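PLUTUDDALE BOARD PLAY: DATA CARD AND HOUSE RULES

Maintained by Elvira Grajales. Corrections welcome, opinions about openings less so.

What this is

Plutuddale is a set of 345 recorded sessions of a small robot arm moving chess pieces on a folding wooden board. It is a set about picking things up and putting them down. The chess is incidental and in places embarrassing. If you want strong play, plenty of databases will oblige you, and none of them have a gripper.

Each session comes with an overhead view, a close view of the fingers, the joint log and a one-page session sheet. The sheets were typed by people at the end of long afternoons and should be read in that spirit.

Why there are rules

The first 41 sessions were recorded without any. We each thought the others were using the obvious conventions, and we were each using different ones. Half of those sessions count the ranks from the wrong end. They live in the folder called early, and you may look at them if you promise not to train on them.

House rules for recording

1. The board goes where the tape says. If the tape has come off, put the tape back before you put the board back.

2. Squares are named from the letters and numbers printed on the border. "The one near the window" is not a square.

3. Where squares are tinted in the overhead view, write both squares on the session sheet, in words. Tint colors have changed meaning once already (sheet version 2) and may do so again when Nokach gets bored.

4. Captured pieces go off the board. Knights are the usual offenders when it comes to rolling away.

5. Hands stay outside the arm's reach while the motors are on. "I was only straightening the bishop" has been used as an excuse twice and accepted zero times.

6. A knocked-over piece is data. Leave it lying until the session is closed, then reset. Do not quietly stand up the king to spare anyone's feelings.

7. One session, one operator, one name on the sheet.

Mid-game positions, from the overhead and close views: 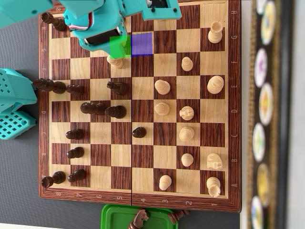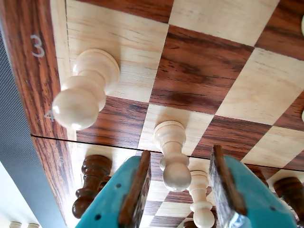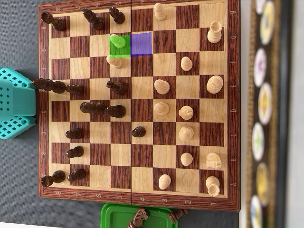
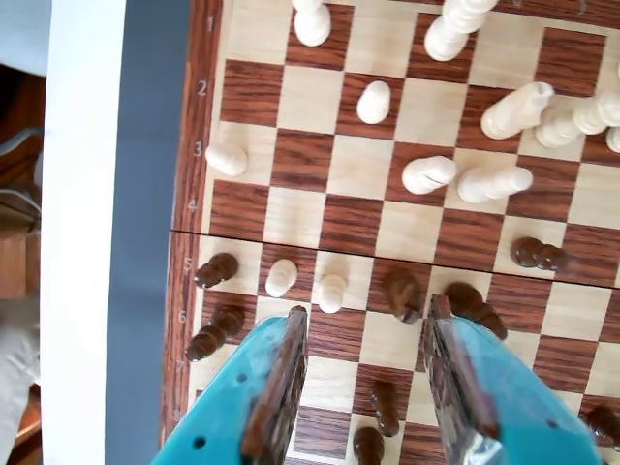 Labels

Every move attempt gets one of four labels: clean, nudged, dropped, abandoned. Clean means the piece ended upright on the target square and its neighbors stayed where they were. Nudged means it got there but something else shifted. Dropped covers everything from a short fall to a general collapse of both armies. Abandoned means the operator hit stop, and the sheet should say why. "Bad feeling" is a permitted reason and appears 66 times, mostly in January.

Do not label an attempt from a single still. Watch the whole thing. A pawn lying on its side may have been lying there for six moves, and it is unfair to blame the arm for old business.

If two labelers disagree, the worse label wins. This was Trurell's idea and it has saved us hours of discussion. It also makes our clean rate look lower than other people's, which we have decided to call rigor.

Legality

Moves need not be legal chess. The arm does what the sheet asks, and the sheet was not always written by a chess player. Please stop opening issues about this. If legality matters to your work, filter on the field legal_move, which is filled in for 88 sessions and blank in the rest.

Known problems

The two halves of the board do not always sit perfectly level. A piece set down across the seam may wobble, and we have left those attempts in.

The close view and the overhead view do not share an orientation. Use the calibration file for each session. Do not borrow one from the session next door, however similar it looks.

Timestamps in the joint log drift a little over long sessions. The Ibarra script corrects most of it and prints a rude message when it can't.

Operators sometimes end up at the edge of a view. Check your crops before you publish a figure, and don't publish anyone's face without asking them.

Splits

Split by session, never by move. Neighboring moves in a session share nearly every piece on the board, and a model tested that way will look brilliant until it meets a different game. The early folder belongs to no split.

Changing the rules

Open an issue, state the rule you want changed, and point to the sessions that made you want it. Rule changes apply to new recordings only. Old sheets keep their old version number, mistakes included, and anyone caught tidying them retroactively gets to relabel the early folder by hand.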